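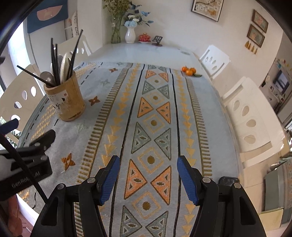 Gripper over the dining table, jaws open, blue pads fitted. Chopstick holder is the test load.

**November, 7.40 pm. Hand gripper, pad and jaw notes**

Carried on at home tonight, as the Tavwood shop is shut for the floor. Everything below is from the dining table, so treat the numbers as kitchen grade until they're repeated on the proper bench.

Aim was to find out how the blue pads go on thin round things. They were fine on blocks and the cardboard boxes last month. Chopsticks are the worst thing I own for this: long, tapered, slippery, and they lean on each other in the holder, so you never get one presented cleanly.

Procedure, so it can be repeated:

1. Zero the jaw encoder with the pads just touching.
2. Open fully and come in from above the holder.
3. Close on one stick near the top, lift clear, hold, lower onto the cloth.
4. Log the jaw width at contact and at lift.

Did 40 picks in one go without touching any settings. Got 37 clean lifts and 3 where the stick rolled out from between the pads. All three were picks where I came in with the jaws rotated so the stick lay along the pad instead of across it. The texture does very little in that direction. Across the pad it holds well, even with light pressure.

Tried the spoon afterwards and didn't log it. The handle is flat enough to be easy. The rice paddle is easier again.

**Jaw play**

There's still sideways slop at the tips. I had blamed the pads, but with the pads pinched together by hand the arms still shift, so it's in the pivots. Nipped up both pivot screws an eighth of a turn. Better, though the left arm now feels a bit stiff over the last part of its travel. Backed that one off half as much and left it. If it works loose again I'll put a thin washer under the head and some Skevisine on the thread, the blue one, not the red. The red had to be heated off last time and it took the finish with it.

**Logging**

Plurkimus dropped the encoder stream once, at sample 234, and picked it up again by itself. The file has a gap but the timestamps after it look right. It's the second time it has happened with the long cable. Swapped to the short one and had no dropouts for the rest of the evening, but the short one pulls on the connector when I reach across the table. Need a middle length, with a clip so the strain comes off the plug.

The Vass spring scale is still at Tavwood, so no pinch force figures. I don't want to guess at them from motor current again.

**Surface**

The tablecloth helps more than I expected. A stick laid on it stays put, where on the bare end of the table it rolls. That flatters the put-down results. Next run should be half on cloth and half on the bare top, logged separately.

**To do**

- Bring the spring scale home, or take the holder in to the shop
- Repeat the 40 with the stick always across the pad
- Same again with the stick along the pad, to get a real failure rate
- Print a pad with a shallow V groove down the centre and compare
- Mandarins, light grip, check for marks on the skin
- Check the left pivot again before the next session, cold

Packed up at 9.15. Pads wiped with a damp rag and left on the arms.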